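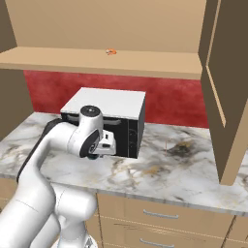 A compact microwave on a marble countertop, in a computer rendering.

Navy families at Gumlow get their own kitchen back – and a late-night galley for the crews

GUMLOW – I run the family support office at Naval Station Gumlow, and I've been waiting since January to send this one out. Starting in June, the old pier-side galley in Building 301 reopens to sailors, their spouses and their kids, and I couldn't be happier about it!

If you were stationed here before the galley closed, you remember what it was like when a ship came home after dinner. The main dining hall shut its doors at 7 p.m., the snack machines ran out by 8, and families who had driven half the day to meet somebody ended up eating crackers in the parking lot. I did it myself with two tired kids in the back seat (my husband was a boatswain's mate then, and his ship was never once early).

So this is what we've got coming. The galley will serve hot food until midnight whenever a ship is due in or getting ready to leave. On regular nights it closes at 9 p.m. Active-duty sailors eat on their usual meal entitlement, and family members pay the standard guest rate at the register. You don't need to sign up ahead of time, but do bring your base ID, and please bring it for the teenagers too.

The part I'm most excited about is the family kitchen next door. It has 12 cooking stations, and any military family on base can reserve one for up to 2 hours. A lot of our junior sailors live in barracks rooms where they can't cook much of anything, and a lot of our families spend their first weeks here in temporary lodging with all their pots still on a truck somewhere. Come make your grandmother's soup. Bring the baby. We have high chairs.

The construction was done by Flovine, and the kitchen equipment comes from Prastus, who were very patient with me when I changed my mind about the sinks. Tawfik will run the food service under a contract with the base, and they're hiring now. Military spouses are encouraged to apply, and they tell me they'll work around school pickup, which was the first thing I asked them.

I also want to say something to the crews who are out right now. I know a lot of you heard about this project before you left and figured it would still be a hole in the ground when you got back. I kind of figured that too, there were some long months with the plumbing. But the floors are in, the lights work, and we're keeping the late hours for your homecoming.

We'll have an open house the first week of June, from 10 a.m. to 2 p.m., with free coffee and a chance to look at the stations before you book one. Parking is in the lot behind the pier gate – not the commissary lot, they will tow you.

Reservations for the family kitchen open in May at the family support office front desk. Reporters who would like to visit should contact the base public affairs office ahead of time so we can arrange an escort through the gate.

###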